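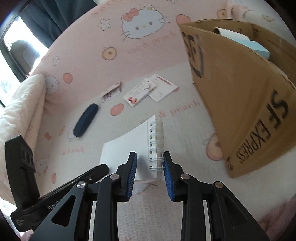
Chapter 4
Clearing the Bed: Small Things on Soft Surfaces

I didn't own a desk until I was 25. I did my homework on a bed, I wrote letters on a bed, and I planned most of the first edition of this book on a bed too, with my papers spread out over the blanket and my tea on the floor where I could kick it. So when students tell me they feel silly bringing me a "bed problem," I tell them to pull up a chair, because I've got plenty to say!

You've already worked through closets (Chapter 2) and kitchen drawers (Chapter 3). Those places have walls. A drawer tells you when it's full. A bed just keeps taking things, all day long, and then at eleven at night you want to lie down on it and there's your whole afternoon looking back at you. Most of us do the same thing at that point, I think. We scoop it all up and dump it on the chair. In the morning it goes back on the bed.

Look at what tends to land there. A spiral notebook. A pencil case, or a glasses case (from across the room I can never tell which). A card or two, a printed sheet, some little package. None of it is big and none of it is really trash, which makes it harder to deal with than a pile of dirty socks. Socks have a hamper. Where does a pretty card live?

And then there's the sheet itself. If you've got a busy one, say Hello Kitty faces and peaches all over a pale pink background, small papers have a way of melting right into it. I love a cheerful sheet and I'm not going to talk you out of yours. But do your last look from the foot of the bed, standing up, and run your palm over the whole thing afterward. I've slept on more than one greeting card.

My friend Noura Chamoun and I used to teach this as a two-hour class at the Riltia community house, and we argued about it the entire time. Noura wanted everyone to start with the largest item. I wanted them to start with the flat stuff, the loose sheets and cards, because paper creases the minute you lean a knee on the mattress. We tried it both ways one September with the evening group, and I'm sorry to say we never settled it. You'll find her method in Section 4.3 and mine in Section 4.2. Try both on your own bed and write down which one annoyed you less.

One thing we did agree on was spirals. Pick a coil notebook up by the coil if you like, it's a perfectly good handle, but never stack it coil over coil with another one. They hook together, you pull, and now you've got two bent notebooks and a bad mood. Turn every second one around. If the pages have started to curl, put the notebook under something heavy overnight before you shelve it.

Before you read on, please do the following. It takes a few minutes and the rest of the chapter leans on it.

Warm-up 4.1
Go to your bed as it is right now. No tidying first!
Write down everything on it that isn't bedding. Folded blankets count as bedding.
Next to each thing, write the room where you last used it.
Put a star by anything you can't name a home for.

Keep that list inside the back cover. The starred things are what we'll be working with in Section 4.1, where we set up a landing tray, and again in Section 4.4, when we get to the question of cards and other paper you like too much to throw out.

4.1 The landing tray

Any shallow tray will do. Mine is an old baking sheet with a dent in one corner, and it lives on the floor beside my bed.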